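Seven Habits for a Small Shop With One Machine That Matters

Posted January 24, 2019, from the Gittins workshop notes

Every small shop has one machine that pays for all the others. Ours is a secondhand compressor, and it pays for the others mainly by running them. When it sulks, the whole building goes quiet and people start sweeping, so you know things are serious. These tips are for anyone with air tools, a small conveyor or a benchtop press, and no maintenance department beyond whoever is standing nearest.

Drain the tank, and do it on purpose

Water collects in the bottom of a compressor tank whether or not you believe in it. Follow the manual for shutting down and bleeding off pressure, put a pan under the valve, and keep your face out of the way. What comes out of ours looks like weak coffee. If yours looks like strong coffee, have somebody qualified inspect the tank before you run it again.

Tie the draining to something you already do. We tied it to emptying the trash, which means it gets done with the same enthusiasm, but it does get done.

Listen for leaks when the radio is off

A leaking fitting costs money all night long and makes only a small hiss about it. Shut off the tools, leave the lines charged, and walk the length of the hose with a spray bottle of soapy water. Bubbles mean a leak. We did this last October in our annex at Trenonstead and found the worst offender was a quick-connect we had bought to fix an earlier leak.

Let the pressure off before tightening anything. Thread tape goes on clockwise as you look at the end of the male thread. Wrapped the other way it bunches up as you screw the fitting in, and you get to do the job again.

Label both ends

Of the 26 cables and hoses behind our packing bench, every one once had a label on it. Most were labeled at the end nobody needed. Put the same tag at both ends, in the same words, and cover it with clear heat-shrink if oil gets anywhere near it. "Blue one" is a poor label in a room full of blue ones. "Old" is worse.

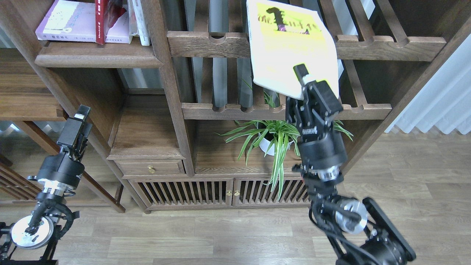
Take a photo of the wiring before you pull anything loose, print it, and tape it inside the cabinet door. A phone picture is fine until the phone belongs to a fellow who has left for a better job.

Buy the spare before you need it

Make a short list of parts that would stop work if they quit: belts, fuses, the one odd sensor, the limit switch that sits exactly where elbows go. Keep one of each in a marked bin. Our sensor cost $23 on an ordinary day. Getting the same part overnight came to $100, and it arrived after lunch.

Write the part number on the bin, then write the date you bought it. Rubber ages on a shelf as well as on a machine, though it complains less.

Clean before you oil

Oil on top of dust makes grinding paste. Wipe down rails and guides with a lint-free rag, then use the lubricant the maker calls for, in the amount the maker calls for. More is a mess. Go easy with the blow gun, too. It doesn't remove chips so much as relocate them, usually into a bearing and sometimes into an eye. A brush and a shop vac are slower and I have come around to them.

Lock it out for the small jobs too

The two-minute jobs are the ones that bite. Unplug it or lock the disconnect, bleed the air, and try the start button to be sure nothing moves. Then put the button back the way you found it. Keep the padlock key in your own pocket. A key hanging on a hook beside the lock is a decoration.

Keep a notebook on a string

We have tried two kinds of maintenance software and a whiteboard. The notebook wins on the grounds that it is there. Date, machine, what it did, what you did about it. Page one of ours says "Sevstead line making the noise again," and if the writer had said which noise, I would have saved an afternoon and a perfectly good belt.

Entry number 377, for the record, reads "replaced string."

If you have a better way to keep a drain valve from clogging with rust flakes, send it in. We're on our third valve, and the Skaltutgate shop swears by a plain ball valve on a short extension pipe, so that's what goes on next.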